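Minutes of the Members' Meeting, Skindineck Homeowners Cooperative
Thursday evening, community room, Quinlan Road entrance

The chair opened the meeting at 7:05 p.m. and thanked everyone for coming out in the rain, with a special welcome to the three households who moved in over the summer and were at their first meeting. Coffee was on the side table along with two very good apple cakes, and there was a short delay while the second one was cut. With 91 member households on the roll, a quorum was declared.

Minutes of the last meeting were read and approved with one correction. The guest parking spaces are on the north loop, and we had them on the south.

Water lines. Most of the evening went to this, as many of you expected. The board reported that the engineer from Zudetach has finished walking the older section and has recommended replacing the main between the mail kiosk and the creek side before anything else is touched. The existing pipe has been patched 13 times in the years we have records for, and the members on that stretch were very patient in telling us what it is like to lose water on a weekday morning with children to get off to school. Several people asked whether the work could be done in one season. The board believes it can, provided the permit comes through by March, and will write to the county again this week.

There was a long and friendly discussion about driveways. Members wanted to know who pays to put back gravel, pavers and flower beds after the trench is closed, and the answer is that restoration is in the contract price, up to the edge of each lot. Anything a member has built over the utility easement is a different matter - the board asked those households to come and talk before digging starts, and promised nobody would be scolded.

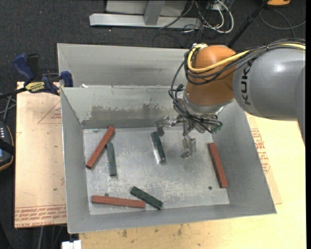 A member from the creek side then asked about sheds, and whether one standing on blocks counts as built over the easement. The board's view is that a shed that can be moved should be moved, and the cooperative will help find hands and a trailer for anyone who can't manage it alone. This was warmly received, and four people offered a truck before the chair had finished the sentence.

Lot fee. The board proposed an increase of 5 dollars a month beginning in January, all of it to go into the reserve for the water project. One member on a fixed income spoke very well about how small increases add up, and asked that the board bring the reserve figures to every meeting from now on. The board agreed. Motion made, seconded and carried by a show of hands, with two opposed.

Trash and recycling. Skondico will move pickup to the earlier route starting in November, so carts need to be out the night before. Please keep them off the bend by the playground, where the truck has trouble turning.

Community room. The new stove hood cost 600 dollars installed, which was under what we had set aside. Members agreed to leave the balance in the kitchen fund for now, though there was some spirited support for better chairs.

Other business. A reminder that dogs are to be leashed on the walking path. The seed swap was a pleasure again this year, and leftover packets are in the basket by the door. A question about subletting rules was held over, as we wanted to read the bylaws properly before answering.

The next meeting will be held in the same room at 7 p.m., and the date will be posted at the mail kiosk. Adjourned at 8:50 p.m.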